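The Probert Line

The arm stopped at 1,118 on the counter, and Oduor Mwakyusa put down his tea and went to look.

It had been stopping all week. Hosance took in old office computers by the pallet, and the arm pulled out whatever could be sold again. Most days it got through them without help. Now it would take hold of a drive, lift it a little and hang there until someone cleared the fault.

The screen said what it had said on Monday. Grip force out of range. He pressed the reset and the fingers stayed closed. He pressed it again.

"Is it the Ziltomov again?" Temel called from the loading door.

"Same one."

The Ziltomov was the force sensor in the wrist. It had been replaced in October, and the new one read high when it felt like it. Oduor had written it up 3 times. Probert, who ran the floor, had signed each report and put it in the grey tray.
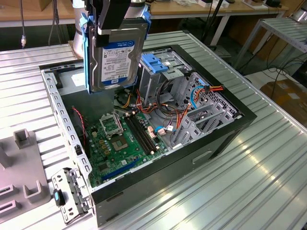 He leaned in to see whether the carrier had caught on anything. The rule was that you locked out the power before you put a hand past the yellow line. Locking out meant walking to the far wall, and then 9 minutes while the arm found its home position. He was already behind. He reached in to take the drive.

The fingers opened. The drive fell past his hand, and the arm swung left, hard, faster than he had ever seen it move. It hit him above the elbow and put him on the floor.

Temel got to the red button. The room went quiet except for the fan in the ceiling.

"Don't get up," Temel said.

"I'm all right."

"Your arm's not."

He looked at it and agreed. Temel folded his jacket and put it under Oduor's head, then went to phone. Probert came down the stairs with his glasses pushed up on his forehead. He looked at the arm, then at the yellow line, then at Oduor.

"Did you lock it out?" he asked.

"No."

Probert nodded. He stood there a while longer. Then he went to the grey tray and took out the reports, and Oduor watched him read them, one after the other, as if they had come that morning.

"I signed these," Probert said.

"Yes."

The ambulance took 19 minutes. On the way out Oduor asked Temel to rinse his cup.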